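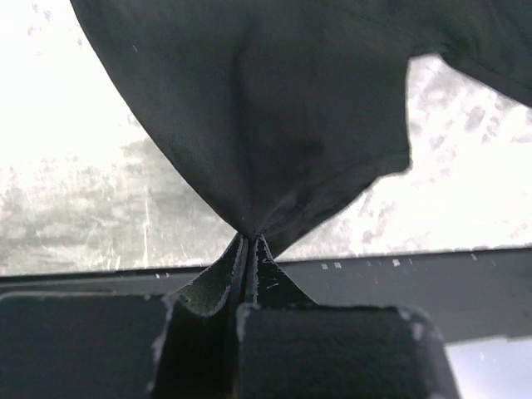 **visov**
Teaching the arm to fold tops by remote control. It pinches fine, but on replay it grabs a whole bunch of cloth and the hem goes off at an angle. 9 demos so far, all dark grey cloth. More demos or am I doing it wrong?

**Workneh**
Both prob. Slow down before the pinch, then close. If you fumble a grab bin that run, dont save it. And start the cloth in differnt spots each time.

**jonell_4**
just do 2000

**Uronlow**
2000 is daft. Try a lighter top as well, dark folds are hard to make out in the wrist view. Had the same in May, pinching nearer the hem sorted mine.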